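Progress report to the Prendberg fund
Bench automation: choosing a gripper before we buy
Prepared by Ekene Onuoha

This has been a really good stretch for us, and I'm happy to have more than plans to share. When we last wrote, the cell existed only as a table layout and a parts list. We can now run the whole plate-moving routine in simulation with either of the two grippers we are considering, and change from one to the other in 15 minutes.

As a reminder, the choice is between the Vekon parallel gripper, which is short and stiff, and the Gromau, which has longer fingers and a softer grip. Both fit the arm we plan to use. The grant pays for one of them, so we want to be sure before the order goes out in October.

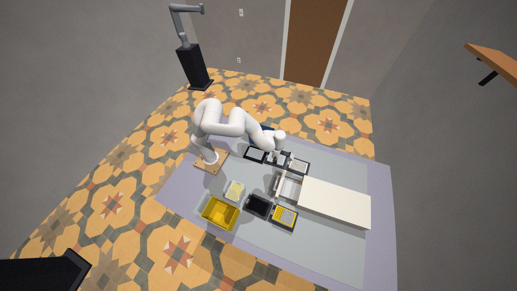
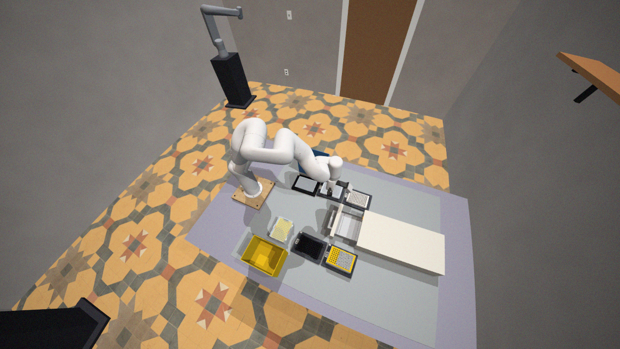

Reach was the question we worried about most, and it took up the first part of the work. A gripper that handles a plate nicely out in the open can be hopeless once it has neighbors on both sides. We kept the layout crowded on purpose, the way our own bench is on a busy day, with the stations for the plates in a row along the back of the table, the long pale block of the machine at the right, and the yellow bin up front. The Vekon did well here. It gets down between neighboring holders without needing extra room, and we were able to leave every station where the lab staff wanted it. The Gromau needed its approach path raised before it would clear everything, and that makes each move a bit slower.

Grip is a different story, and I'll admit I was surprised. We ran 90 pick-and-place moves with each gripper, nudging the plate a little off its proper spot each time. The Gromau missed 2 of them. The Vekon missed 8, nearly all when the plate was turned slightly in its holder. We think wider finger pads would fix most of that, and Babalola has agreed to cut us a test pair.

The controller work is on schedule too. The same move list now drives both grippers with only the open and close widths changed - a small thing, but it has saved us a lot of retyping!

Still open: we haven't settled on a wrist camera, and contact between finger and plate is still simpler in the simulation than it will be on the bench. I would treat the miss counts as a fair comparison of the two grippers and hold off on using them to predict daily performance.

Next we'll repeat the offset runs with the wider pads modeled on the Vekon, then send you our pick along with the quote. Spending is within the approved budget and we are not asking for any changes.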